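Good Rules for Robots That Pick Things Up

By Samuele Piras 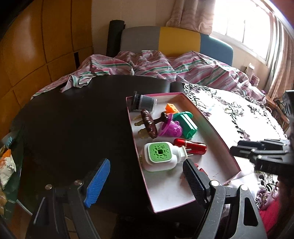 When a robot works in a factory, it usually has one job and one place. It lifts the same part again and again, and people stay outside a fence. A home is much more difficult. In a home there are toys, plugs, blankets, cups, and also brothers and sisters who run. So the people who build robots for homes must agree on some rules before the robot begins to work.

I write this page for readers from 8 years old. If a word is new for you, look at the small word list at the end.

What is a rule for a robot?

You know rules from school. Do not run on the stairs. Wash your hands before lunch. A rule for a robot is similar, but it must be much more exact. If I say to you "be gentle", you understand me. A robot does not understand "gentle". Somebody must write down how hard it may press, how fast it may move, and when it must stop.

Some rules are written by one team only for its own robots. We call this good practice. Other rules are written by many people from many countries, who meet and discuss for a long time until they agree. These are called standards. You already use standards every day. The plug of your lamp fits in the wall because the people who made the plug and the people who made the socket followed the same paper.

The rules of a small team

I will tell you about a team I know in Ponitz. Their project is called Skallaleo, and it wants to teach robot hands to pick up small things and put them in the right place. A robot hand of this kind is called a gripper. It has fingers, mostly two, which open and close. The fingers often have soft or rough pads, so that things do not slip away.

Before the robot tries alone, a person shows the work. The person holds a gripper in the hand and moves it, and a camera on the gripper records everything. Later the computer studies many of these recordings. One recording is not enough. The team asks for 100 recordings of each task before the robot may try the first time.

The team has written its rules on a big sheet of paper, and the sheet hangs beside the door. I copied the most important ones for you.

Rule one. Look before you grip.
The person first looks at everything on the table or in the tray. Is there glass? Is there something sharp? Is there something that belongs to a pet? Things which can break are taken away until the team is ready for them.

Rule two. Electric things must be unplugged.
A toy and a plug can lie in the same tray. This is permitted, but only if the plug is not in a socket. A gripper is often made with metal parts, and metal lets electricity pass. The rule is the same for you: never touch the metal pins of a plug while they go into the wall.

Rule three. Slow near people.
If a person is closer than 2 metres, the robot arm must go to its slow speed. If somebody touches the arm, it stops completely. It does not start again by itself. A person must press the green button first.

Rule four. The stop button is always free.
Nobody may put a jacket, a bag or a cup in front of the red stop button. Every visitor learns where it is, also the children, and everybody may press it. You will not be punished if you pressed it and there was no danger. It is better to stop one time too much.

Rule five. Ask before you record.
A camera sees more than the toy. It sees also the bed, the window, and perhaps your homework. The team asks the family for permission, and each person may say no. If a person says no, no recording is made. If a person says yes and later changes the idea, the recording is deleted.

Rule six. Put everything back.
When the work is finished, all things return to their place. I think this rule is also good for people who do not have a robot.

Why do we need mixed things?

Maybe you ask why the team does not use only simple wooden cubes. A cube is easy. It has flat sides and it does not roll. But in real life things are shiny, see-through, bumpy or very flat. A see-through toy is difficult for a camera, because the camera sees also what is behind. A shiny thing sends back the light of the window. A flat piece on the floor of a tray is hard to lift, even with your own fingers. Try it with a coin!

So there is good practice for choosing the things too. Some must be soft and some hard. Some must be bright and some dark. They should lie in a different way each time, and not in a nice row. If a robot learns only with a tidy tray, it will not know what to do with a messy one.

Who checks the rules?

It is not good if only the builders check their own robot. You also do not correct your own spelling test. For this reason a second group comes to look. In Ponitz this group is from a company called Skulex. They came in May and they had a list with more than 100 points. They pushed the stop button many times. They put a balloon between the fingers, to see how hard the gripper presses. They read the papers with the permissions.

The robot did not pass everything. The slow speed was still too fast, and one cable was lying where a person could fall over it. The team corrected both things, and Skulex will come again.

What you can do

Write rules for a robot in your own room. Think of three things it may pick up and three things it may never pick up. Then give your rules to a friend and let the friend play the robot. The friend must do only what is written, nothing more. You will find out very soon which words are missing! My niece Paiva wrote "put the socks away", and her robot put them in the fridge.

Small word list

Gripper: the hand of a robot, or a tool which works like it.
Pad: the part of the finger which touches the thing.
Standard: a rule on paper which many people have agreed to use.
Good practice: the way of working which careful people have found to be best.
Permission: when somebody who was asked says yes.
Socket: the place in the wall where a plug goes in.

Last changed on July 5, 2026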